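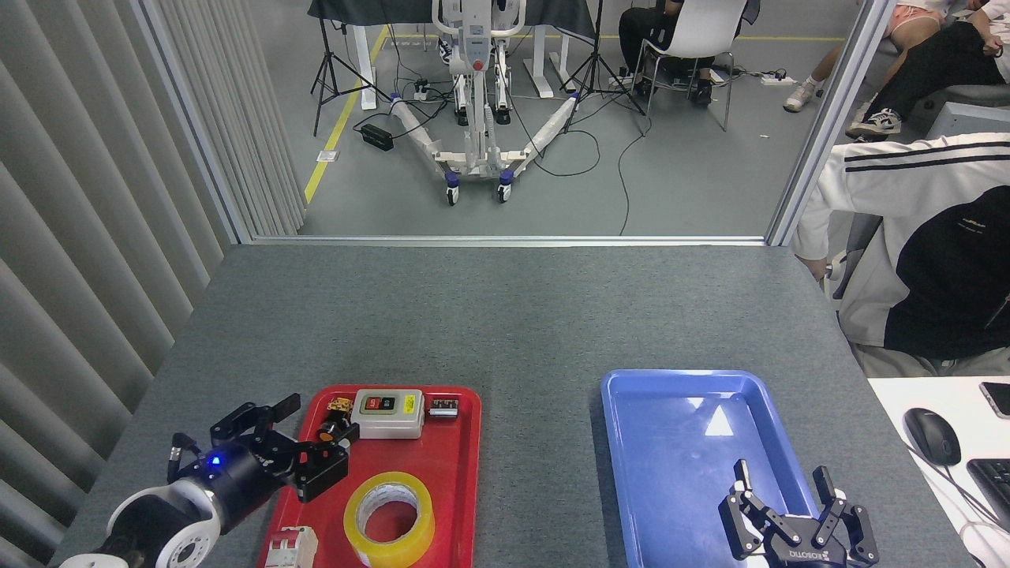
Selamawit Chala preguntó si de verdad hacen falta dos bandejas para ordenar el material eléctrico suelto, o si basta con volcarlo todo en una caja y buscar cuando toque. Mi respuesta es que sí hacen falta, y de dos colores, y a eso va toda esta sección.

4. Preparar las bandejas y clasificar las piezas

Yo trabajo siempre igual: bandeja roja para lo que está por revisar, bandeja azul para lo ya revisado. Si en tu taller los colores van al revés, perfecto, pero escríbelo en un papel y pégalo en la pared, que luego llega alguien del turno de tarde y te lo mezcla todo (me pasó un martes y todavía me acuerdo).

4.1 La mesa

1. Despeja un buen trozo de mesa. Las dos bandejas tienen que caber una al lado de la otra sin montarse.
2. Si la superficie es dura, pon algo encima. A mí me gusta la moqueta gris de toda la vida: las piezas pequeñas no ruedan y los tornillos no suenan como una granizada.
3. Coloca la roja a la izquierda y la azul a la derecha. Los zurdos, al contrario si les resulta más cómodo.
4. Deja el ratón, el teclado y el teléfono en otra mesa o bien apartados a un lado. La ficha se rellena después.

Nota: las bandejas de plástico brillante reflejan mucho la luz del techo. Si te molesta para leer las etiquetas, gira la bandeja un poco antes de ponerte a mover lámparas.

4.2 Llenar la bandeja roja

1. Saca pocas piezas cada vez. Con una caja de pulsadores, un interruptor automático y un par de componentes pequeños ya tienes para un rato.
2. Pon las cajas de pulsadores con los botones hacia arriba, el rojo y el verde a la vista.
3. Los relés y demás piezas pequeñas van separados entre sí. No los apiles, que se enganchan las patillas.
4. El rollo de cinta de embalar puede ir en la misma bandeja, tumbado. Yo lo tengo ahí porque si lo dejo suelto acaba en el despacho de Brock Li y no vuelve.

PRECAUCIÓN: no metas en la bandeja nada que siga conectado a un cable con tensión. Parece una obviedad, ya lo sé, pero desconecta primero y comprueba con el medidor antes de tocar nada.

4.3 Revisar y pasar a la bandeja azul

1. Empieza con la bandeja azul totalmente vacía. Pásale un trapo seco.
2. Coge una sola pieza de la roja. Mírale la carcasa, los bornes y la etiqueta.
3. En las cajas de pulsadores, aprieta los dos botones varias veces. Tienen que moverse con suavidad y sin quedarse hundidos.
4. En los interruptores automáticos, sube y baja la palanca. Si baila o se queda a medio camino, fuera.
5. Si la pieza está bien, a la azul. Si tienes dudas, se queda en la roja — nada de montoncitos intermedios en la mesa, por favor.
6. Repite hasta vaciar la roja.

Nota: la cinta no se revisa (¡faltaría más!), pero sí hay que despegar la punta y doblarla un centímetro sobre sí misma. Te lo agradecerás la próxima vez.

4.4 Anotar y guardar

1. Abre la hoja de inventario y busca el apartado Trisgate. Si no lo encuentras, pídele acceso a Henrike Albers.
2. Escribe el tipo de pieza y lo que ponga en la etiqueta, tal cual, aunque te parezca un galimatías.
3. Lleva el contenido de la bandeja azul a los cajones. Los pulsadores van al 200 y los interruptores automáticos al 300. Las piezas sin etiqueta legible van al cajón 2, el de abajo.
4. Devuelve las dos bandejas a la mesa, vacías y en su sitio.

PRECAUCIÓN: los cajones altos pesan bastante cuando están llenos. Ábrelos de uno en uno.

Si en agosto te toca hacer el recuento grande, el procedimiento es el mismo pero con más café. Para las piezas que vengan de Brarnthorpe, mira antes la sección 6, que llevan otra etiqueta y se guardan aparte.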